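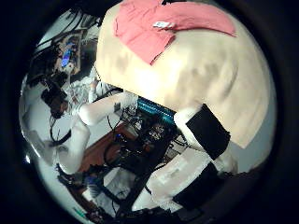

TEXTIL — CUIDADO DE PRENDAS

Última actualización: marzo

Sollow presenta un procedimiento de plegado para prendas de punto de color claro

Sollow publica la primera edición de su procedimiento de manipulación y plegado de prendas de color, dirigido a talleres de arreglo, lavanderías y almacenes de devoluciones. El documento, de 20 páginas, fija las condiciones de la superficie de trabajo, el orden de los pliegues y los criterios de rechazo. Se ha redactado junto con el taller textil Mudaliar, que aportó 238 fichas de incidencia.

El procedimiento parte de la prenda extendida sobre una mesa clara, sin tensar el tejido. Los tonos rosa y salmón figuran en un apartado propio: según las fichas de Mudaliar, en ellos la arruga marcada se detecta peor con luz cenital y exige una segunda revisión con luz lateral. La etiqueta de composición debe quedar accesible hasta el último pliegue.
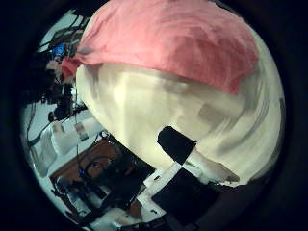
El segundo apartado regula el alisado. Se realiza con la mano plana, del centro hacia los bordes, y se repite tras cada doblez. Las mangas se recogen antes que el bajo. Cuando el tejido conserva ondas después de dos pasadas, la prenda vuelve a planchado y no se apila. El texto admite una tolerancia de 4 milímetros entre bordes enfrentados.

En cuanto al puesto, la mesa ha de permitir el trabajo desde al menos dos lados. El color crema o beige se acepta siempre que contraste con la prenda; las manchas de uso de la superficie deben revisarse al inicio del turno. 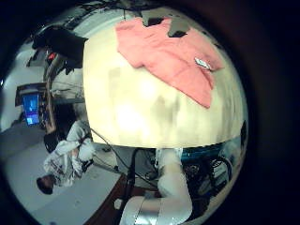
Los objetos pequeños se retiran del tejido antes de iniciar el plegado, y los cables que crucen el suelo se señalan en el plano del puesto. La bata blanca se recomienda, sin carácter obligatorio, para detectar transferencias de color.

La validación interna comprendió 2,000 ciclos de plegado en las instalaciones de Mudaliar. Los resultados completos se recogen en el anexo técnico, junto con el modelo de ficha de incidencia. 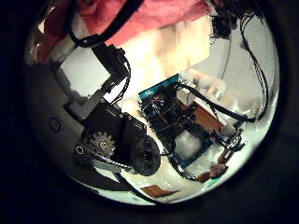

Disponibilidad

El procedimiento se distribuye en formato digital a los clientes de Sollow con contrato vigente. Los talleres externos pueden solicitar una copia de consulta a través del servicio técnico. La segunda edición incorporará un apartado sobre toallas y paños de rizo.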